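Speaker notes: Split sheets and neighbouring rights for self-releasing artists
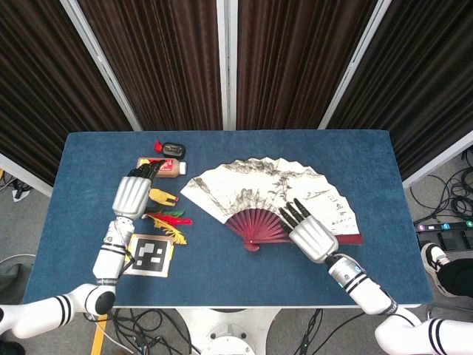 Shiuli Fakir wrote in ahead of the session to ask why anyone would bother with a split sheet when the band has been friends since school and the song has earned forty dollars. Start with that question. The answer takes up most of the first half.

Opening (keep to two minutes)

Two copyrights in every released track. One in the musical work, meaning melody and lyrics. One in the sound recording. Different owners, different income, different terms. Ask for a show of hands on who has registered both. Do not comment on the result.

State the limits. General information, not advice on anyone's contract. Focus is Australia, with notes on overseas collection where it matters.

Part 1. The split sheet

A split sheet records who wrote the work and in what shares. It covers the musical work only. It does not deal with the recording, the band name, merchandise or the van.

Minimum contents:
- title of the work, and any working titles
- legal name of each writer, plus stage name
- society membership and IPI number for each writer
- percentage share, totalling 100
- publisher, if any
- samples or interpolations, with clearance status
- signature and date for each writer

Sign it when the song is finished. If the lyrics change later in a way that brings in a new writer, do a second sheet and mark the first one superseded. Do not amend by hand.

Answer to Shiuli's question: the forty-dollar song is the cheap time to do it. A licensing request for a television placement usually has a short deadline, and the supervisor will want confirmation that 100 per cent of the work is controlled by people who can sign. If one writer can't be found, or says the share was always a third, the placement goes to another track.

Worked case: Rorklow

Four-piece, one EP, self-released. Anahera Kingi wrote lyrics and top line on all five tracks. Silviu Dumitrescu wrote the guitar parts and most of the arrangements. The rhythm section played what they were asked to play on four tracks and wrote the bridge on the fifth. No sheet was signed.

Registered shares at release: equal quarters, entered by whoever had the login. Eighteen months on, the fifth track was requested for an online campaign. Anahera disputed the quarters on the other four, and the argument spread to the fifth, where equal shares were probably fair.

Points to draw out:
- Registration with a society is evidence of a claim. It does not decide ownership.
- Performing a part does not make the performer an author of the work. The performer may have separate rights in the recording.
- Equal shares are a legitimate choice. Write it down as a choice.
- A dispute can lead the society to hold payments on the work until the parties agree.

They settled at 50/30/10/10 on four tracks and equal on the fifth. Cost of settling, two sets of legal fees: $3,904. Pause here. Income on the EP to that date was $185.

Part 2. The recording

Default position: the maker of the recording owns it, subject to agreement and to performers' interests in some recordings. Who counts as the maker depends on who owned or commissioned the master. In a home session this gets untidy quickly. Someone owns the laptop, someone else paid for the drum room.

Recommend a one-page master ownership agreement, separate from the split sheet. Cover ownership shares, who can approve licences, how costs are recouped, and what happens when a member leaves. The approval clause matters most. Requiring all members to agree on every licence sounds fair and gives each member a veto. A majority rule with a short response period works better — suggest five business days for small uses.

Session players: get a signed release before payment, stating the fee and whether it is a buyout. Takeshi Tsuchiya's comment at the Melton session is worth repeating: he has played on 29 releases and been handed paperwork for six of them.

Part 3. Metadata

ISWC identifies the work. ISRC identifies the recording. A remix gets a new ISRC. A re-upload of the same master keeps the old one, even through a different distributor. This is the most common error and it splits play counts and reporting across two entries.

Producer credits: if the producer has points on the master, record it in the master agreement. If the producer co-wrote, that goes on the split sheet as well. Minoru Nishimura asked last time whether beat makers are writers. Usually yes, if the beat contains original musical material that ends up in the work. Check the lease terms on any purchased beat. Many non-exclusive leases cap streams and prohibit content ID registration.

Part 4. Investors and outside money

Skip if running late. A funder who pays for recording may ask for a share of the master, a share of net receipts, or both. Avoid giving away a share of the musical work in return for recording costs. Define net receipts by listing the permitted deductions. Put a time limit or a cap on the entitlement — an uncapped share of receipts is hard to explain to a later label.

Questions

Allow 20 minutes. Likely topics: AI-assisted lyrics, cover versions, leaving members. Refer individual disputes to an arts law service and leave them there.

14 shares | 3 comments

Related
Onishi: notes on a first publishing deal
Reading a distributor's terms before you tick the box
Clorkia and the missing ISRCs
Band agreements: when a member leaves
Melton session handout, January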